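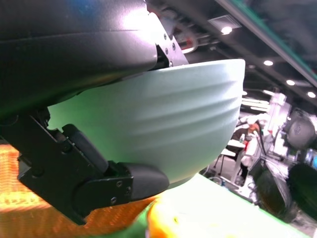
Masska collects 825 table-clearing examples in Rarport hall

17/07/2019

The engineering company Masska has finished the first part of its recording work in the exhibition hall at Rarport, where two-handed robots are being guided by people through simple jobs with bowls, fruit and baskets. The company informed us that 825 examples were kept. They will be used for teaching Trujillo, the learning system which Masska is developing at its workshop in Drillusthorpe.

An example, in the language of the project, is one complete try at one job. The operator holds a pair of handles and moves them, and the robot follows the same movement with its arms. During this time the computer stores what the small cameras at the wrists see, the position of every joint and the opening of the grippers. When the job is done the operator presses a pedal, the recording is closed and the objects are put in new places for the next one.

Most of the examples last less than a minute. Some of the first ones were much longer, and the team has kept a part of them.

"At the beginning we wanted only the beautiful ones," says Fathima Nanayakkara, who is responsible for the recordings. "Then we looked at them again and saw that the operator drops a bowl, goes back and picks it up in another way. The system has to learn also this. If we throw these away, it will not know what to do after a mistake."

She explained that there is still a limit. A recording is removed if the operator stops for a long time to think or if somebody reaches into the table by hand. It is also removed if the clock of one camera does not agree with the clock of the other, and this last problem took away nearly all of one morning's work before the reason was found in a loose network plug.

The list for Rarport had 17 jobs. The easiest is to lift a bowl and put it down on the other side of the table. After this come jobs such as placing a fruit in a basket, taking one bowl out of another, and handing an object from the left gripper to the right gripper. The handing over is considered the most difficult for new operators. They see it well on the screen but they do not feel when the second gripper has taken the weight, and often they open the first one too early.

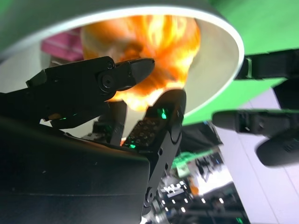 Light was discussed for a long time before the work started. In Drillusthorpe the recordings were always made in a closed room with the same lamps in the same positions, and the earlier version of Trujillo learned well there but became confused when the table was moved near a window. In a large hall there is light from the ceiling, light from other people's work and light which is reflected by white surfaces. Necati Ekinci, who prepares the tables, asked that the brightness should not be corrected between one recording and the next.

"My colleagues in Drillusthorpe sent me a message that the pictures are too orange," he told us. "I answered that in a kitchen in the evening it is also orange."

Mr Ekinci is also the person who decides where the objects will stand. For this he uses a set of printed cards. He takes a card, reads the position for each object and places it by hand, without measuring. In former recordings the positions were chosen by the operators, and after some weeks it was noticed that everybody had the habit of putting the bowl near the right gripper. The system learned this habit too. It went to the right side first even if there was nothing to take.

There were 15 operators in Rarport. Only a few had used the handles before. The others came from the technical college of the town and from a local agency, and they received one day of training, of which the afternoon was spent at a table with old towels and plastic cups. They worked in turns of half an hour followed by a pause. Getsemaní Valdovinos, a student of the college, said that the shoulders become tired sooner than the hands.

"You think that you must hold the handle very strongly, but the robot does not care how strongly you hold," she said. "After the second day I relaxed and my recordings became shorter. With the fruit I am good. With bowls I am still in the middle of the list."

The list she means is a sheet on the wall where the results of each turn were written. It was taken down after the first week on the request of the operators, and then it was put back, also on their request, but without the names.

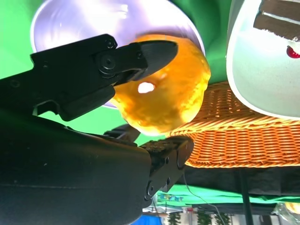
A round fruit between the jaws of a gripper, with the wicker basket behind it.

Round objects are more difficult for a gripper with two fingers than they seem. If the fingers close above the middle, the fruit escapes downwards, and if they close too low it can turn and roll over the tip. The operators solved it in different ways. Some of them came from the side, others put one finger under the fruit and closed the other finger from above. The company did not give an instruction about this, and both ways are found in the collection.

Higinio Alvarado, head of development at Masska, considers this variety the main reason for going out of the workshop. According to him, the earlier examples were made by only a few engineers who had learned from each other, and therefore they were all similar.

"We had a system which was copying our own people," Mr Alvarado said. "It even made the small pause that one of my colleagues makes before he closes the hand. Now we have many people, and they do not move like engineers. Some are left-handed, some are in a hurry. For us this has more value than another thousand recordings from the same chair."

He did not want to say how well Trujillo can do the jobs today. The training with the new examples has begun in Drillusthorpe, and the first test on a real robot will be done with the three easiest jobs from the list. If the results are not sufficient, the same jobs will be recorded again before anything more difficult is added.

The work of checking is slower than the recording. Each example is watched from the beginning to the end by one person, who writes a short sentence about what was done, for instance "puts the bowl in the basket" or "moves the fruit to the left". A second person reads the sentence and watches again at double speed. Nayeli Ocampo, who leads this checking, says that the sentences caused more discussion than she expected. Some people write "put", others write "place" or "leave", and at first the team tried to make a rule with only one permitted word. Later the rule was cancelled. A future user of the robot will also say it in various ways, and the different words are now kept as they were written.

Ms Ocampo's team has a separate folder for recordings where two persons do not agree if the job was completed. A typical case is a fruit which rests on the border of the basket. These cases are collected and decided together at the end of the week.
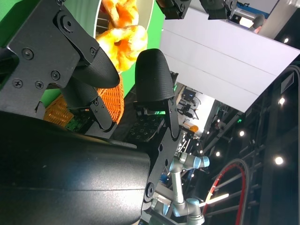 Photo: Masska / Rarport recording team

Soft objects were added to the list at a late moment. They have no fixed form and they give way when the fingers close, so the opening of the gripper, which is a good sign of success with a hard bowl, says very little here. The operators had to look at the camera picture and decide for themselves if the object was really held. Mr Ekinci reports that the shape changes also between the recordings, and he no longer tries to lay the soft pieces in the same manner as on the card. He puts them down and leaves them as they fall.

The fingertips needed care as well. Their surface becomes smooth with use, and a gripper which held a bowl well in the morning may let it slip in the afternoon. The tips were cleaned at every change of operator and replaced when the team leader asked for it. The date of each replacement is stored together with the examples, so that the engineers can later compare the recordings with new tips and those with used ones.

Visitors of the hall were allowed to watch from behind a tape on the floor, and on the last afternoon some of them could try the handles. The movements of the visitors were not saved. Ms Nanayakkara said that several persons asked if they can have their recording to take home, and that she was sorry to refuse them.

The second part of the work will also take place in Rarport. Masska plans to record 200 new examples of every job that needs two hands, and the complete collection should be ready in December. The hall has confirmed the same space for this period. It is expected that most of the present operators will return, and further places will be offered through the technical college. Experience with robots is not necessary, but candidates must be able to attend the full day of training.

Persons who are interested can leave their name at the college office until the end of the month.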